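4.3 Replaying a carry episode in the Druvstead simulator

Use this procedure to check that a trained carry policy holds its grasp on a bulky appliance before the episode is added to the evaluation set.

1. Load the Dudero scene pack and select a household layout with a doorway.

2. Set the random seed to 3936. Seeds are stored with the episode, so a replay under another seed cannot be compared with the logged run.

3. Set the step limit to 3000 and the logging interval to 300 steps.

Note: Shorter intervals slow the renderer. Contact forces are written at every step whatever the interval.

4. In the object menu, assign the grasp to the right arm. Leave the left arm in free mode with its gripper open.

Caution: Do not switch arms during a replay. The contact solver keeps the old grasp constraint and the episode must be restarted.

5. Start the replay and pause once the object is lifted. Open the head view and compare the grasp with the logged contact points. A tilted object is acceptable – the carry policy does not penalize orientation.
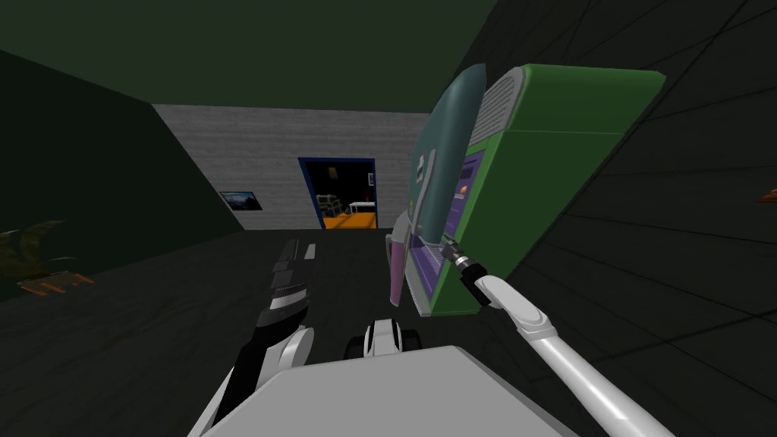 6. Resume, and let the episode run to the step limit or to a drop event.

7. Open the contact report. Episodes with a grasp score under 67 are excluded from the set. Enter the score and the seed in the run sheet.

Procedure by Fathima Jayawardena. Scoring rule by Salim Were.

Related items
Importing Berisha arm models
Contact solver settings
Clondero log format
Run sheet fields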